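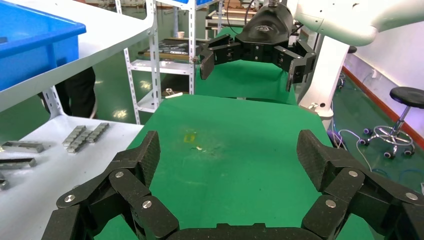 Jhair Quintero asked that the minutes of the October meeting be corrected before anything else was taken up. The draft had the lot line adjustment at Embridge Road listed as approved, and his recollection was that it had been approved subject to a revised drainage plan. The clerk read back the recording log and confirmed the condition. The minutes were amended to read "approved with condition" and accepted as amended.

Present: five members, the clerk, the water superintendent. One member absent with notice. Quorum established at 7:04 p.m.

1. Meter replacement, Desance district

The superintendent reported that 1,799 service connections in the district remain on the old mechanical meters. Replacement is proceeding by route in the order adopted last spring. Two routes are complete and have been moved to the new billing file. The third is delayed by access problems at the older duplexes, where the meter pits were paved over when the alley was resurfaced.

Discussion followed on whether the paving falls to the district or to the property owner. The district's rules put everything on the street side of the curb stop on the district, but several of these pits sit on the house side. Counsel's written opinion has been requested and was not available for this meeting. The superintendent was directed to skip the affected addresses and continue the route, billing them on estimated reads until the opinion is received. Estimated reads are to be marked on the bill.

A member asked that the notice left at the door be reworded. The present wording says service "will be interrupted" without giving a length of time. Revised wording: "Your water will be off for up to one hour." So ordered without a vote.

2. Pressure complaints, Palumbo Street

There were 23 complaints logged from the upper end of Palumbo Street, most of them between 6 and 8 a.m. A pressure recorder was placed on the hydrant at the top of the hill. Readings dropped below the district's target during the morning peak and recovered by mid-morning.

The superintendent gave two possible causes: a partly closed valve on the 6-inch main, or buildup inside the pipe itself. The valve at the lower intersection has been exercised and is fully open. The one at the school entrance could not be turned and needs a new operating nut. If pressure does not improve once that valve is open, the next step is to cut out a short section of main for inspection.

Mr. Quintero asked whether the booster station could be run at a higher setting in the meantime. The superintendent advised against it -- the lower zone is already near the upper limit, and the older service lines there have a history of leaks at the corporation stop. The setting stays as is.

Moved and seconded to authorize repair of the school entrance valve from the maintenance line. Carried, all in favor.

3. Jisa tank inspection

The interior inspection report for the Jisa tank was received. The coating is sound above the waterline. Below it there is blistering on the north side and light pitting near the outlet. The inspector recommends spot repair within two years and a full recoat at the following cycle. The overflow screen is torn and should be replaced at once.

Members discussed doing the spot repair this winter while demand is low. The tank would be out of service for 2 weeks, and fire flow in the upper zone would depend on the interconnect. The fire chief has to agree in writing. Tabled pending that letter. The screen replacement does not need the tank drained and was approved.

4. Rates

The rate study is still in draft. The base charge table has a known error in the 1-inch column -- it repeats the figures for the three-quarter-inch meter. The corrected table goes in the next packet. No action.

5. Public comment

A resident of Palumbo Street asked that the recorder be left in place until the valve work is finished. The superintendent agreed to this. A second resident asked about discolored water after flushing and was given the flushing schedule.

6. Other business

The hydrant painting contract expires at the end of the season. Clerk to request quotes.

Adjourned 8:37 p.m.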